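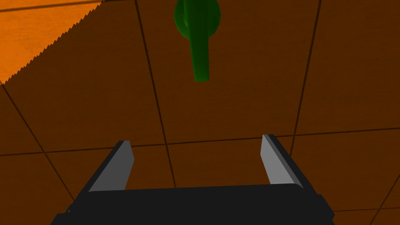 Open fingers with the light gray pads, seen from behind (render).

Notebook Home | Entries | Glazes | Kiln Log | Next
Search this notebook Go
Last updated: September

Afternoon, glaze bench. I finally opened the test kiln a little after two, having promised myself I would wait until it was properly cool, and I very nearly managed it. The Clovell ash glaze came out softer than I had hoped for, with a lovely green where it pooled in the foot ring and a rather dull tan everywhere else. I still like it very much! The peak reading was 2,614 on the pyrometer, which is over what I set, so the probe wants checking before anybody trusts my numbers (me included).

The Nalwood clay behaved beautifully, bless it. The Quezada clay cracked at the rim on 2 tiles, both from the same bag, and I think I let them dry too fast on the shelf by the window. Next time they go under plastic overnight – and I will write that on the shelf as well, knowing myself.

For the next batch: 10 tiles, half with one dip and half with two, same ash but sieved finer. Hold at 2,000 on the way down and see if the green spreads out of the foot ring. The Fostuson order still hasn't come, so there is no fresh whiting, and whoever gets to the last jar first, please leave me a cupful. Lid is sticky – turn it hard.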